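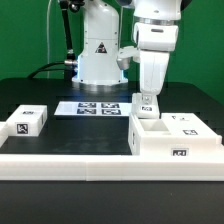

Regula Plattner objects that a tolerance is too often treated as the draughtsman's property, when the cost of it falls on whoever has to make the part. Her objection is the starting point for this unit and should be kept in mind when reading the set chapter.

Unit 3: Clearance, Transition and Interference Fits

Terms
The basic size is the size from which the limits are worked out. The tolerance is the difference between the upper and lower limits. The allowance is the intended difference between the mating parts at their tightest condition. Students regularly confuse the last two in written work, and marks will be deducted.

Classes of fit
A clearance fit always leaves a gap between the parts. An interference fit always leaves the inner part larger than the opening before assembly. In a transition fit either result may occur, depending on where each part falls within its limits. The same terms apply to square and rectangular openings, although most tables are printed for round shafts and holes.

Lead-in
A chamfer on the leading edge of the inserted part, or on the mouth of the opening, allows for small errors of position. With square parts, errors of angle must also be considered. A part that enters at a tilt may touch at two points and jam, even where the clearance is generous. Danzer treats this in section 2 of the reader.

Case: the Fudham cabinet works
The works inspected 772 drawer runners in one season. Roughly 15 were returned, and all of these lay within the stated limits. Students should consider whether the limits, the method of measuring or the class of fit was at fault.

Preparation
Read the Plelia case before the seminar. Written answers go to Elvira Ccori at the department office by noon on the day before the class.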